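先让两只手臂对一对时间:访 Mindance 软件工程师 Ilse Dewulf

2021年7月16日

Ilse Dewulf 开始谈软件以前,先把笔记本电脑转过来给我看一个文本文件。文件很长,里面是参数的名字和数值,有的后面有注释,有的没有。她说,她刚到 Mindance 的时候,这个文件里有71个参数,其中很多已经没有程序在读。

“我问同事,这个值是做什么的?他说,不要动它。我问为什么,他说以前有人动过。”她笑了一下,“我的第一个月就是做这件事,一个一个地查,哪些还活着。”

Mindance 在 Bostcombe,软件组一共8个人。他们做的东西叫 Kollár,是一套给双臂机器人用的控制和规划软件:下面连接电机的驱动,上面接收视觉的结果和操作员的命令,中间决定两只手臂在每一个时刻应该去哪里。这个名字从哪里来,我问了两个人,得到两个答案,所以我不写在这里。

Dewulf 以前在 Proltholm 写单臂的控制程序,用于把零件放进机床。她说那份工作教会了她很多,可是有一个习惯,她到这里以后必须改掉。

“在 Proltholm,我的程序觉得世界上只有一只手臂。它停下来,世界就停下来。现在有两只,左边停了,右边可能还在走。你要想清楚,‘停’这个字是什么意思。”

我请她解释得详细一点。她说,最早的版本里,左右两边是两个独立的进程,各有各的循环,各有各的时钟。程序员把同一个轨迹文件分给两边,然后同时发出“开始”。在短的动作里看不出问题。动作一长,两边就慢慢分开,一只手已经松开,另一只手还没有接到。

“大家先怀疑电机,然后怀疑减速器,然后怀疑夹爪。每个人都怀疑离自己最远的那个部分。最后我们把两边的日志放在一张图上,看到是时间的问题。”

现在 Kollár 只有一个时钟。每一条消息,从相机来的也好,从关节编码器来的也好,都必须带着测量时刻的时间戳。她特别强调“测量”两个字。以前的时间戳是在消息到达的时候加上的,相机的图像要先曝光,再传输,再解码,等程序收到它,它讲的已经是过去的事情。相机的频率是30赫兹,控制循环比它快得多,所以控制器大部分时间拿到的是旧图像。

“旧没有关系,”她说,“我只要知道它有多旧。”

从图像到命令的整个延迟,他们测出来将近50毫秒。我问这个数字是好还是不好。她想了一会儿,回答说,对于放一个杯子,完全够用;对于两只手一起拿一个软的东西,就要小心,这时手的力和位置变化很快,图像跟不上,应该更多地相信关节这一边的数据。Kollár 里有一个模块专门做这种分配,它根据每一种数据的年龄,给它一个权重。这个模块她重写过三次。

第一次,她用了固定的权重。第二次,她让权重随着时间线性下降,可是在两个来源交换主次的时候,手臂会轻轻地抖一下。第三次的做法比较朴素:先用关节的数据把旧的位姿往前推算到现在,再来比较。她说代码反而短了。

我又问,为什么不从一开始就这样做。

“一开始我们没有可靠的时间戳,推算没有意义。顺序很重要。很多人来应聘,都想做规划,想做学习算法,没有人说,我想做时间戳。”

谈到规划的时候,我们走到工作台旁边去看。Dewulf 说,她不喜欢只在屏幕上讲两只手臂的碰撞问题,屏幕上的手臂是干净的几何体,真正的手臂上还有线缆、支架、扎带,这些东西也占地方。
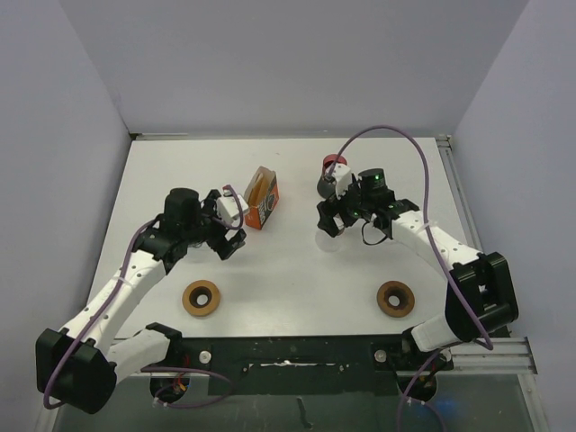 工作台上的两只机械臂,两个夹爪之间是一个打开的纸盒。

她用手指在空中画出紫色线缆的弧线。右臂这一根从夹爪上方的白色外壳出来,拱得很高,然后才落到前臂上。左臂的线贴着前臂走,弯度小得多。在最初的碰撞模型里,两根线都不存在。

“规划器很高兴地找到一条路,从线的中间穿过去。从数学上说,这条路很好。”

后来他们给线缆加了模型。一开始有同事想做真正的柔性体仿真,做了一段时间,结果不错,但是计算太慢,规划器每检查一个姿态都要等它。现在的办法是录下手臂在不同姿态时线缆的位置,给每一段姿态范围配一组胶囊形状的体积,比实际的线粗一些。规划的时候只查表。代价是有一些本来能走的路,现在不能走了。

“我接受这个代价,”Dewulf 说,“不过我每个季度都要为它辩护一次。”

反对的意见主要来自 Annelies De Bruijn,她负责感知部分,也参加了这次谈话的后半段。De Bruijn 认为,体积加得太粗,手臂就不愿意靠近纸盒这一类的物体,相机也就得不到近的视角。

“Ilse 想让手臂离所有东西都远一点,我想让它靠近一点看,”她说,“这个矛盾不会消失,我们只能把它写成数字,然后讨论这个数字。”

这个数字现在放在任务描述里,每个任务可以自己设定。接近阶段的余量可以小,搬运阶段的余量大。我注意到她们说“余量”的时候,两个人指的范围不完全一样。De Bruijn 说的是夹爪到物体的距离,Dewulf 说的是整只手臂到所有障碍的最小距离。我提出这一点,两个人互相看了一下,Dewulf 在本子上写了几个字。

De Bruijn 的工作里,最麻烦的是透明的东西。她让我看右边夹爪下面的台面,那里有一个透明的圆形物体,我要换一个角度才看得清它的边。白色的桌面,浅色的边缘,对人的眼睛已经不容易,对深度相机更不容易。

“深度图告诉你,那里是桌子。它没有说谎,它看穿过去了。”

她解释说,Kollár 的感知模块原来只有两种回答:有物体,没有物体。透明物体常常落到“没有”里面,于是规划器认为那一块是空的,可以放手。现在回答有三种,多了一种“不知道”。凡是颜色图像和深度图像意见不一致的地方,都标成“不知道”,规划器可以从上方经过,但是不可以在那里放东西,也不可以把手指降到那里。

我问,是否可以让神经网络直接学会认出透明物体。她说他们也在做,而且在一部分物体上效果很好,可是她要求网络的输出也必须经过同样的三种回答。“一个很自信的错误,比一个‘不知道’贵得多。”

“不知道”的区域多了以后,出现了新的问题。四月的一次测试里,规划器一直报告没有可行的解,操作员看不出理由,手臂看起来什么也不缺,就是不走。查下来,是台面的反光在变,反光使大片区域变成“不知道”,把放置的位置都占满了。软件的每一部分都在按照规定工作。

Dewulf 说,这件事以后,他们规定所有的“拒绝”都必须带理由,而且理由要让不写代码的人也能看懂。规划失败时,界面上会显示是哪一个约束最先挡住了路,是哪一块区域,这个区域的信息来自哪个传感器,有多旧。

“以前的错误信息是一个负数。”De Bruijn 补充。

“负七,”Dewulf 说,“我到现在还记得负七是什么意思。”

我对工具这个话题比较有兴趣,请她们打开平时用的回放程序。它在公司里没有正式的名字,大家就叫它“磁带”。磁带把一次运行的全部消息按照时间戳重新播放,可以停,可以倒退,也可以把其中一个模块换成新版本,看它在同样的输入下会做出什么不同的决定。屏幕分成上下两半,上面是三维的手臂,下面是一条一条的时间线,左臂、右臂、相机、规划器、操作员。

De Bruijn 拖动时间线,停在一个位置。规划器那一条上有一段空白。

“它在想,”她说,“手臂在等。如果你只看录像,你会以为是手臂的问题。”

磁带有一个限制,她们两个人都主动提到。回放的时候,如果新版本的模块做出不同的决定,手臂的运动就应该不同,之后的图像也应该不同,可是录下来的图像不会改变。所以回放只在分开的那一刻以前是可信的。现在程序会在分开的地方画一条灰色的竖线,线后面的内容变淡。Dewulf 说,有新同事曾经根据灰线后面的结果写了一份很乐观的报告,此后线后面的曲线就不能导出了。

我问到任务是怎么写的。一个任务在 Kollár 里是一棵树,每个节点是一个小的动作,例如移动到某物体上方、合上夹爪、交给另一只手。双臂的困难在于节点之间的关系。有些动作可以同时做,有些必须等对方,还有一些必须同时开始,也必须同时结束。最后这一类,她们叫“绑在一起的”。

“比方说两只手一起抬一个盒子,”Dewulf 说,“如果左手失败了,右手不可以自己继续。可是它也不可以马上松开。它要做什么?这个问题在单臂里不存在。”

现在的规则是,绑在一起的动作里有一边失败,两边都进入保持状态,夹爪的力不变,位置不变,等待上一层的决定。上一层可以选择一起放下,也可以请操作员来。不允许的是只让一边退出。这条规则写在程序的最底层,任务的作者不能关掉它。

她承认,有客户不喜欢这一条。有人写信来说,他们的盒子很轻,一只手松开也没有危险,保持状态浪费时间。Dewulf 的回信很短,说盒子的重量不在软件的知识里。

“后来他们要求把重量加到软件的知识里。这个要求是合理的,我们在做。”

关于坐标系,她们有一段不太愉快的经验。左臂、右臂、桌子、每个相机,各有自己的坐标系,标定之后连成一棵树。有一段时间,左右两臂的标定是分开做的,每一边对相机都很准确,可是两边之间的误差加在一起,交接物体时手指就对不上。De Bruijn 后来把标定改成一起做,让两只手臂轮流把同一块标定板拿给相机看,再让两个夹爪到同一个点上互相检查。她说检查比标定本身更有用,检查可以每天早上做,标定不必每天做。

每天早上的检查结果会自动画成曲线。我看到曲线上有一个明显的台阶,问那一天发生了什么。

“有人拧紧了一个螺丝,”De Bruijn 说,“这是好事,可是他没有告诉软件。”

她们现在要求,对硬件做的每一个改变都写进同一个记录里,和代码的修改放在一起。在曲线上点一下台阶,就可以看到那天有哪些代码提交,哪些机械上的调整。机械组起初觉得这是多余的文书工作。Dewulf 没有去争论,她把曲线的显示放在走廊的屏幕上,过了几个星期,机械组自己来要求增加一栏,写温度。

谈话快结束的时候,我问 Dewulf,如果可以重新写 Kollár,她会先改什么。我以为她会说时钟,或者碰撞模型。她说是命名。

“代码里有 left 和 right,但是从谁的方向看?从操作员的方向,还是从机器人的方向?我们有两个旧模块,用的方向相反,中间有一个函数专门把它们换过来。这个函数叫 fix。”

De Bruijn 说,那个函数上面有一行注释,写着“暂时”。

我问是谁写的。Dewulf 说,版本记录可以查到,她查过,然后她把电脑合上,问我还要不要咖啡。

下一个版本的 Kollár 计划把任务树的编辑器交给操作员使用,现在它还只能由程序员来改。De Bruijn 更关心的是“不知道”区域的主动观察,就是让空闲的那只手臂上的相机移过去,换一个角度再看一次。这需要规划器同意让手臂靠近,所以关于余量的讨论还会继续,下一次的会议已经定好了。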